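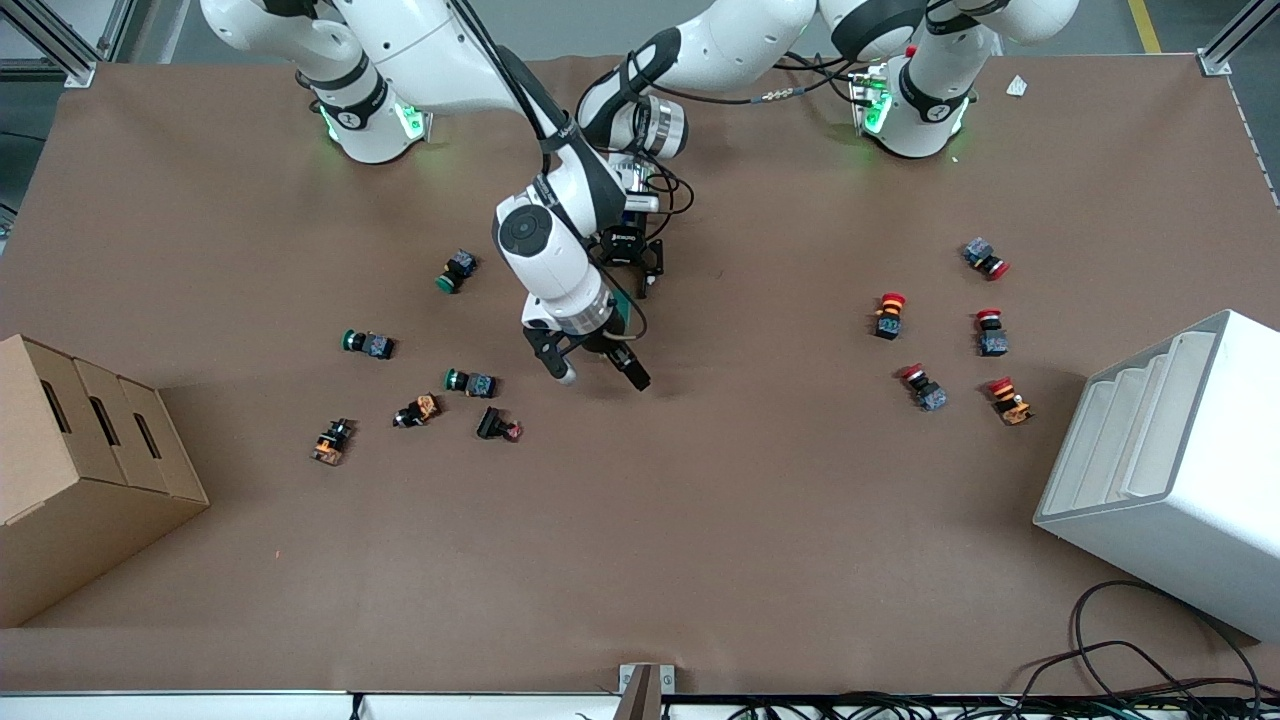 Lapiņa 回复：先别动标定。把右臂的任务单独停掉，左臂留在待机位，跑一遍只到预抓取高度的空程序，看日志里给出的目标点和法兰实际到达的点差多少。如果两个数对得上，问题在视觉那边，重做标定只会多一个变量。

工单编号：1580
项目：Althorpe 学生自动化赛，按钮开关分拣组
状态：处理中，后转已关闭
优先级：中
提交人：Kwok-wai Hung
提交日期：2026年9月18日
涉及模块：Denotier（识别与位姿估计）、Zistham（双臂调度）
左右约定：本工单里“左臂”“右臂”一律以机器人自身为准，从操作侧看过去左右相反。之前有两条回复因为这个写反了，已改。

一、现象

任务是把散放在牛皮纸台面上的按钮开关按类别分开。绿色按钮的归右臂，红色蘑菇头急停归左臂，橙色壳体黑色按钮的暂归右臂。右臂接到抓取指令后，运动到预抓取点，夹爪张开，指尖朝下，然后不再下降。等待超时后 Zistham 报“目标丢失”，自动重试，重试 3 次后退出任务。

停住的位置下面没有开关，只有纸面，位置在右臂那一堆靠台面中间的一侧。偏移方向固定，都是朝左臂一侧偏。用卷尺从指尖中线量到目标开关中心，偏 23 mm。

左臂单独跑时没有这个现象。

二、环境

台面铺一整张牛皮纸，两臂底座装在远端，中间走线。开关横放、斜放、立放都有，不做摆正。识别用的是台面上方的固定相机，不用腕部相机。

Denotier 的类别表：
green_flat
red_mushroom
orange_black
red_small

最后一类是后加的，专门给黑色壳体带小红帽的那种。没加之前它会被归到急停里，左臂跨过中线去抓，两臂腕部距离过近，调度直接锁住。这是另一张工单的内容，这里只提一句，因为后面用到了同一段代码。

三、复现步骤

1. 两臂回零，确认底座指示灯为绿色。
2. 启动 Denotier，等待背景帧更新完成。
3. 启动 Zistham，任务文件选 sort_mixed，速度倍率不改。
4. 右臂任务里只保留 green_flat，其他类别注释掉。
5. 执行，观察右臂预抓取点。

按以上步骤每次都能复现。把开关换位置、转方向，偏移量不变。这一点比较有用：如果是姿态估计出错，偏移方向应该跟着开关的朝向转。

四、日志摘录

[plan] arm=right class=green_flat conf=0.82 status=ok
[plan] pregrasp reached
[check] target_in_window=false
[check] retry
[check] target_in_window=false
[check] retry
[check] target_in_window=false
[check] retry
[task] abort reason=target_lost
[task] arm=right go_home

置信度 0.82，高于阈值，识别本身没有问题。pregrasp reached 说明法兰到了规划要求的位置。也就是说规划给的点本来就是偏的，或者从法兰换算到指尖时用错了参数。

五、处理记录

记录一（Kwok-wai Hung）

按 Lapiņa 的意见，没有动标定，跑了空程序。法兰目标点与实际点一致，差值在编码器噪声范围内。排除机械臂执行误差。

顺手检查了右臂夹爪的安装螺钉，没有松。手指两侧对称，张开时中线没有跑。

记录二（Kwok-wai Hung）

检查相机外参。打印的标定板放在台面中央，左右臂各点一次板上的同一个角点。左臂点得准，右臂偏，方向与故障一致。

相机外参是两臂共用的，左臂准，外参就没有必要怀疑。范围缩到右臂底座变换或右臂工具参数。

记录三（Lapiņa）

区分底座变换和工具参数的办法：让右臂腕部绕竖直轴转半圈，再点同一个角点。底座变换有误，偏移方向在台面上不变；工具参数有误，偏移方向会跟着腕部转到另一边。转之前把左臂收回去，它现在的待机位太靠中间，腕部几乎和右臂碰在一起，右臂的线也会蹭到。

记录四（Kwok-wai Hung）

左臂已收回。右臂腕部转半圈后重点，偏移方向反向，偏移量同样是 23 mm。确认是工具参数。

复现时偏移方向一直固定，原因也清楚了：任务里腕部角度被限制在很窄的范围，开关怎么转，腕部都不会转过去，先由夹爪开合方向去凑。所以第三节里“偏移方向不随开关朝向变化”这条，只能排除姿态估计，不能用来排除工具参数。原来的推断写得太宽，在这里更正，不改原文。

记录五（Kwok-wai Hung）

打开右臂工具配置，发现加载的是 tool_r_old，对应二月用过的带偏置转接板的夹爪。转接板早就拆了，现在夹爪直接装在法兰下面。配置里的横向偏置没有清零。

查提交记录，tool_r_new 是存在的，参数正确。Zistham 启动时按文件名排序取最后一个匹配项，new 排在 old 前面，于是取了 old。左臂目录里只有一个工具文件，所以一直正常。

那为什么前几周没有出问题？前几周右臂任务是手动示教的，点位直接记关节角，不经过工具参数。这周改成由 Denotier 给坐标，才第一次真正用到这个文件。

记录六（Lapiņa）

删旧文件之前先把加载方式改掉。按文件名取最后一个这种写法，以后谁再放一个备份进去还会出同样的事。任务文件里写明工具名，找不到就报错退出，不要默认。

记录七（Kwok-wai Hung）

修改如下：

任务文件增加字段 tool_right、tool_left，必填。
Zistham 启动时把实际加载的工具名和横向偏置打印到日志第一屏。
tool_r_old 移到 archive 目录，该目录不参与搜索。
预抓取检查失败时，日志里增加指尖在相机坐标下的理论位置，方便直接和目标比对。

改完重新点标定板角点，右臂两个腕部角度都对上，目视无偏。

六、复测

右臂单独跑 green_flat，预抓取后正常下降，夹取完成。横放和侧放的都试过。

右臂跑 orange_black，抓取位置正确，但斜放时夹爪手指会先碰到壳体边缘，把开关推转一个角度再夹住。能夹起来，放下时朝向不对。不影响分类得分，影响码放得分，单开工单处理。

左臂跑 red_mushroom，行为与修改前一致。红帽朝上立着的那种，夹帽沿比夹壳体稳，抓取点暂不调整。

双臂同时跑，没有再报“目标丢失”。出现一次调度等待，时间较长，查日志是左臂待机位仍在旧位置，占用了中间区域，右臂一直等它让开。待机位往自己底座方向收，之后没有再出现。

red_small 没有在这次复测里跑。类别表刚改过，样本不够，先不并入主任务。

七、评论

Lapiņa：待机位改完以后把左臂腕部那几根松的线重新扎一下。收回来的时候余量变多，容易垂到夹爪旁边。扎带留一指宽，不要扎死，腕部转到极限位会拉线。

Kwok-wai Hung：已扎。腕部两个方向转到限位检查过，没有拉紧。两臂之间台面上那段带接头的线还没有固定，贴胶带会把纸粘起来，等换纸的时候一起弄。

Lapiņa：纸不要随便换。Denotier 的背景帧是按现在这张纸的颜色和折痕存的，换了要重新采，采的时候台面上不能放开关。

Kwok-wai Hung：知道。另外问一下，左边纸箱的影子会落到纸上，傍晚开顶灯以后影子边缘比较硬，识别有时会在那里给一个低置信度的 orange_black 框。现在靠阈值滤掉了。要不要把箱子往外挪？

Lapiņa：箱子的位置和放置点绑在一起，挪了放置点也要改。先在 Denotier 里给那一条加屏蔽区，宽度按影子最长的时候取。如果开关真的滚进屏蔽区，按规则由人工复位，不扣分，规则书里“台面复位”那节有写。

Kwok-wai Hung：屏蔽区已加，存在 mask_left 里。右侧白色阶梯架那边没有发现同样的问题，没有加。

Lapiņa：工具名必填这条写进组里的启动检查表，放在回零之后、启动 Denotier 之前。写明在哪个文件里看、正确值是什么。上次那份表只写了“检查工具”，等于没写。

Kwok-wai Hung：检查表已更新，内容如下。

回零，看底座指示灯。
打开任务文件，确认 tool_right 为 tool_r_new，tool_left 为 tool_l。
确认左臂在新待机位。
清空台面，更新背景帧，再摆开关。
启动 Zistham，看日志第一屏的横向偏置，右臂应为零。
低速跑一次到预抓取点，右臂停住后目视指尖中线。
恢复正常速度。

Lapiņa：可以。背景帧那条和本工单第三节的步骤顺序不一致，第三节里是直接启动 Denotier，没有写清空台面。复现的时候台面上有开关吗？

Kwok-wai Hung：有。背景帧是带着开关采的。后来清空重采了一次，绿色那几个的置信度有上升，位置没有变化，和本故障无关。第三节保留原样，按当时实际操作记录。

八、关闭信息

原因分类：配置
根因：右臂加载了过期的工具参数文件，横向偏置未清零
修复版本：Zistham 主分支，已合并
遗留项：orange_black 斜放时的推转；red_small 并入主任务；台面走线固定
关联工单：调度锁死（红色小帽误分类），状态为已关闭
关闭人：Lapiņa

关闭后补充（Kwok-wai Hung）：第二天冷启动复查，日志第一屏显示 tool_r_new，偏置为零，右臂正常下降。遗留项里的走线固定，胶带换成磁吸线夹，夹在两侧铝型材立柱的转接铁片上，够不到中间那段，仍然未完成。

本站使用 Cookie 以保存您的登录状态和工单筛选条件。继续浏览即表示您同意我们使用 Cookie。　接受　　仅限必要　　管理设置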